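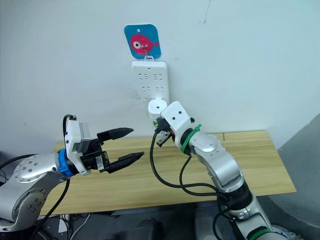 Stick-on hooks: questions we get a lot

Will it hold a power strip?
A light one, by its hanging loop, yes. Our small hooks are rated to 400 g. Weigh the strip on a kitchen scale before you shop, and weigh it with the plugs in. Chargers are heavier than they look and there are always more of them than you remember buying.

Isn't that what the screw slots are for?
Yes. If you own your walls and a drill, go ahead. This page is mostly read by people with landlords.

How long do I wait before hanging anything?
Press the plate down for 30 seconds, then leave it alone overnight. Most of our one-star reviews were written the same evening.

Does it stick to painted walls?
Smooth, clean, fully cured paint is fine. Fresh paint, wallpaper and anything chalky are not. Keep clear of cracks too. The glue will hold on to the paint very loyally, all the way to the floor.

Can I get it without the fish?
The Wuvia range is plain white. It sells worse than the fish.

Which way should the fish face?
Whichever way you like, provided the hook is at the bottom.

Anything I should watch with the cord?
Leave slack in it. The hook is there to carry the strip, and it won't survive somebody yanking a plug out one-handed. Hold the strip with the other hand. Don't hang one over a sink or behind a curtain.

How do I get it off?
Warm the plate with a hair dryer, then slide dental floss behind it. Unplug and take down the strip first, please. We have been asked.

Do you ship replacement pads?
Yes, from the Dokurard shop page. Last updated 11th June.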